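About Reltberg

Reltberg builds and runs robot cells for taking computers apart. The company has one product line, the Andix bench cell, and one service, which is the setting up of that cell for a customer's own machines. We do not buy or sell used equipment and we do not handle data wiping.

The firm was started by Hadi Srour, who still writes most of the motion code. Helju Krūmiņa is responsible for fixtures and gripper parts. Enquiries about either should go to them directly, as the general inbox is read once a day.

The Andix cell

A standard cell consists of one arm, a two-finger gripper, a slatted aluminium table, a fixed camera and a wrist camera. Fixture plates are 3D-printed in house and can be changed without tools. The control software, Tsuji, stores each job as a list of steps with a force limit for every step. A customer may edit the limits but not the order of the steps – changes to the order are made by us and tested before release.

The cell is sold for desktop towers and small servers. As of August 16, 2023 the job library covers 169 chassis types. Laptops are not supported. Boards with a soldered processor can be lifted out whole but not worked on further.

Processor and board work

Work inside an open chassis is the slowest part of any job and the part customers ask about most. The wrist camera is used for the final approach to the socket, the fixed camera for everything before it.

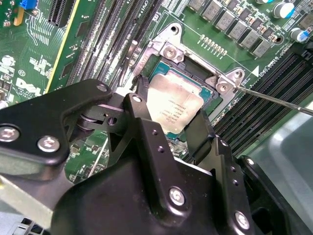
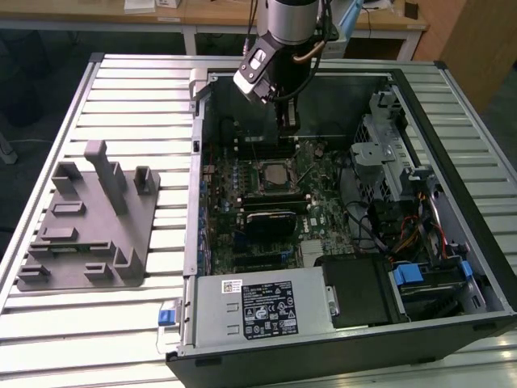 Dell tower on its side, panel removed.
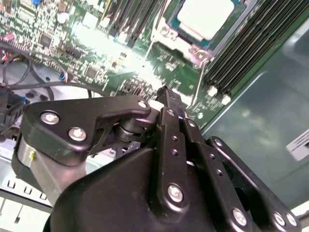
Jarkis, a refurbisher that has run two cells since July, reports that the socket routine is reliable on clean boards but that setting up a new chassis type still takes longer than they would like, and that the force limits supplied with the first release were too cautious for stiff load levers. They would also prefer the step log as a plain text file.

The limits have been revised. The text log is planned and has no release date.

Setting up and support

We ask for three sample units of each chassis type. Setting up takes some 20 working days, including a trial run of 200 cycles at our workshop, and the customer receives the full log of that run whether or not the order goes ahead. Gripper fingers are a wearing part and should be inspected every 2,000 cycles. Replacement pairs are kept in stock.

Support is by telephone and remote session. Site visits are charged at the day rate, travel included. Cells moved to a new address must be recalibrated before use – the procedure is in section four of the manual.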